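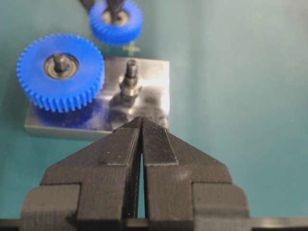 Figure 1. Cell 2 at the assembly station, with the large gear on the plate and the second post empty.

Maintenance and Setup of a Two-Gear Assembly Cell
Project report, Automation Laboratory
Akosua Alhassan
Supervisor: Notburga Hubmann

1. Scope

Cell 2 places spur gears on a metal base plate so that they mesh. The control program was written by an earlier group under the project name Mulix and was not changed. My task was to bring the cell back to a repeatable state after the spring move, to write down the setup procedure, and to set maintenance intervals for the grippers. Path planning is outside the scope of this report.

2. Condition at handover

The log kept by the previous group, Bokska, ended in March. It listed 176 assembly cycles on the current set of fingers. No entry gave the pad condition or the date of the last zeroing. On the first trial runs the gear stopped on top of the shaft and did not go down over it. The offset was always to the same side, which pointed to a zero error and not to play in the joints.

The following were checked before any adjustment was made:

Base plate fixing screws: tight.
Shafts: no visible bend, checked with a square.
Finger mounting screws, lower gripper: two loose by a quarter turn.
Closing position: fingers met at the tips before the drive reported closed.

The last point explains part of the error. When the fingers were swapped, the closed position stored in the controller was left at the value for the old set.

3. Finger and pad service

The fingers are printed in the lab and bolted to the gripper carriages. The pads are separate parts with a textured face. Dust from the printed parts collects in the texture and lowers the grip on smooth gear faces. Pads were brushed dry, wiped with alcohol and left for 30 minutes before use. Solvent stronger than alcohol should not be used on the fingers.

To change a finger:

Open the gripper to full stroke and switch off drive power.
Remove the outer screw first, then the inner one.
Clean the seat on the carriage.
Fit the new finger, inner screw first, finger-tight.
Close by hand against the 2 mm shim, then tighten both screws.
Power up and store the new closed position.

The cable on the second gripper needs separate attention. It has to follow the finger through the whole stroke without pulling on the connector. The old cable tie held it too short, so it was moved one rib higher and the loop was made longer.

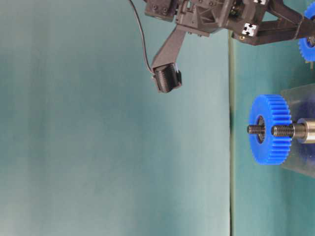 Figure 2. Second gripper with ridged fingertip pad, cable loop and markers. Right, mid-height: gear on a threaded rod, with metal collar and clear block.

4. Zeroing

The position of each gripper is taken from the square markers on its body. A marker that has been removed and glued back is not in the same place, even if it looks the same. The stored marker offset must then be measured again. I used the routine in the Savalix calibration tool with the arm at 60 percent of normal speed. The routine takes about 12 minutes for one gripper.

Screws next to a marker were not touched during this work. If one has to be turned, the offset for that marker should be treated as lost.

5. Mesh check
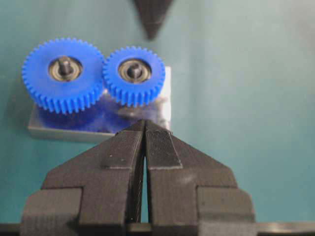 Center distance is fixed by the base plate, so the cell itself cannot correct a tight mesh. What can be checked is whether both gears sit at full depth and turn freely. With the large gear and the small gear side by side and their teeth engaged, each shaft should stand clear above its bearing. A shaft end level with the bearing face means that the gear is riding high – usually on a burr at the bottom of the bore. The large gear was turned by hand through one full revolution and the small gear had to follow without a hard spot.

6. Results

After the finger service and zeroing, a run of 100 cycles was made in June with the Goh test script. The script stops the cell on any insertion force above the limit. Three stops were recorded, all in the first part of the run, and all with the same small gear. Its bore was undersized. The gear was replaced and no further stops occurred.

7. Maintenance intervals

Brush pads: start of each session.
Wipe pads with alcohol: weekly.
Check finger screws: weekly, and after any collision.
Check cable loop over full stroke: monthly.
Repeat zeroing: after a finger change, a marker change or a move of the cell.

8. Open points

The closed position is still entered by hand and can be forgotten in the same way as before. A prompt in the control program after each finger change would prevent this. Pad wear was not measured, so the replacement interval for the pads remains unknown. The next group should record the cycle count at each pad change in the cell log.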